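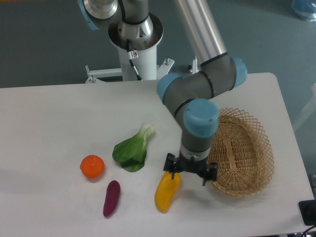
Projects > Skondetti > Interviews

"We stopped asking it to grab and started asking it to hesitate."

Odd way to open an interview but that's how the lead on the Skondetti project put it, before I had my coat off. We were at the Lutton lab. One arm, one table, some artificial groceries and a basket. The job is pick and place, the oldest job in the book, and the group has spent the better part of a year on one small slice of it. The second before the fingers close.

Their method is called a held approach. The arm comes down over an item, stops low, and takes 4 short looks before it commits. Each look produces a guess at where the grip should go. If the guesses agree, it closes. If they don't, it backs up a little and starts over.

"People see the pause and think it's the computer being slow," the lead said. "It isn't slow. It's comparing."

I asked why bother with such a short list of items. Yellow pepper, bok choy, orange, sweet potato. Wouldn't a reviewer want more?

"Probably. One did, at length." A laugh. "But look at the shapes. An orange is the same from everywhere. A sweet potato has a long way and a short way. Bok choy is a mess, the leaf goes one way and the stalk goes another. And the pepper has a fat end and a thin end and it's shiny."
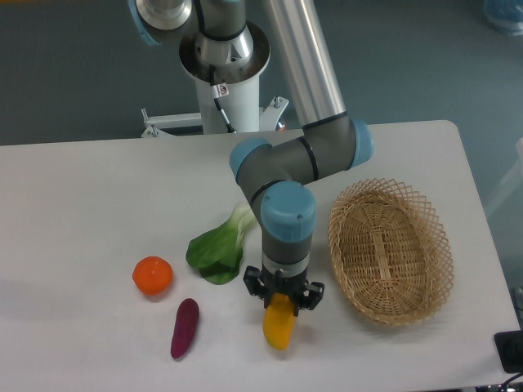

The pepper was the one that gave them trouble. In the first round, back in December, the old controller went for the middle of it nearly every time, and the thing would roll out from under the fingers. The held approach learned to take the top end and let the rest hang. It was never told to.

"I'd love to say we designed that. We noticed it in the logs, afterwards."

So, numbers. The team ran 200 picks with the old controller and 200 with the new one, same table, same items. The old one dropped or missed 20. The new one, three. Total of 397 usable runs, becuase three had to be thrown out for a cable snag, and those are listed in the report too. The lead was firm on that point.

"If you hide the cable snags you're lying. Small lie, still a lie."

What about lifting? I'd assumed higher was safer. Apparently not at first. The arm raises the item barely clear of the tabletop, waits again, checks wether the grip has shifted, and only then travels.

"A low drop costs you nothing. You pick it up again. A high drop, it bounces, now it's on the floor and someone has to crawl."
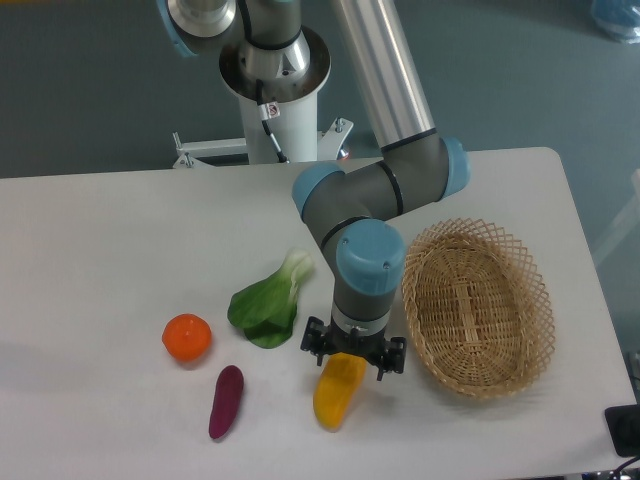 The basket problem

Placing was supposed to be the easy half. Then they brought in a wicker basket with an open lattice rim, and the depth readings got strange around the gaps.

"The rim is half holes. So is it there or isn't it? The software would change its mind mid-move."

Fix was borrowed from Joseph, an older planner the group wrote for shelf work. It treats the whole rim as solid until the item is past it. Crude, the lead admits. Costs a bit of time on every run.

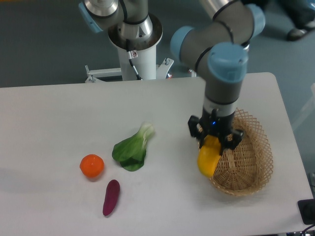
Yellow pepper at the left rim of the basket, with the other three items still on the table.

Next is a second site, Stornommont, where another group will run the same test with their own table and their own lights. I asked if that made the team nervous.

"Sure. Our lights never change. Theirs will. I think the pauses get longer and the misses stay low, but that's a guess, put it down as a guess."

And real vegetables?

"After that. They go soft, they get bruised, you can't run the same pepper all week. Ask me again when we've got the Stornommont data."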